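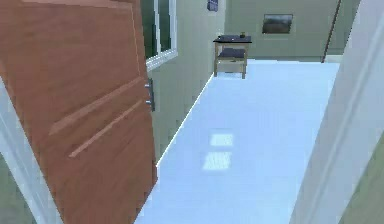 Von: Ferenc Gál
An: Liste Digitale Textformate
Betreff: Re: Fußnoten beim EPUB-Export aus Dukska

Lev Nechyporuk schrieb im Juli 2025:
> Beim Export des Bognár-Bandes gehen die Rücksprünge
> aus den Fußnoten verloren. Im Quelltext stehen 893
> Noten, im EPUB funktionieren nur 606 Rücksprünge.
> Liegt das am Konverter oder am Lesegerät?

Am Konverter. Dukska vergibt die Anker-IDs pro Kapitel und beginnt jedes Mal wieder bei 1. Solange jedes Kapitel eine eigene XHTML-Datei bleibt, ist das zulässig. Werden kurze Kapitel beim Export zusammengelegt, entstehen doppelte IDs, und der Rücksprung landet bei der ersten Fundstelle oder gar nicht.
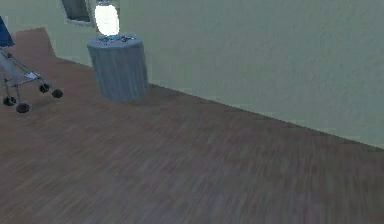 Abhilfe: In den Exporteinstellungen die Zusammenlegung abschalten oder ein Präfix je Kapitel setzen (k17-fn2 statt fn2). Ich bevorzuge das Präfix – es übersteht auch eine spätere Umsortierung. Danach die Datei mit einem Validator prüfen, doppelte IDs werden dort als Fehler gemeldet.

Zivamus habe ich nicht getestet. Falls jemand den Pilton-Export noch einsetzt: Verhalten bitte mit Versionsnummer an die Liste.

Gruß
Ferenc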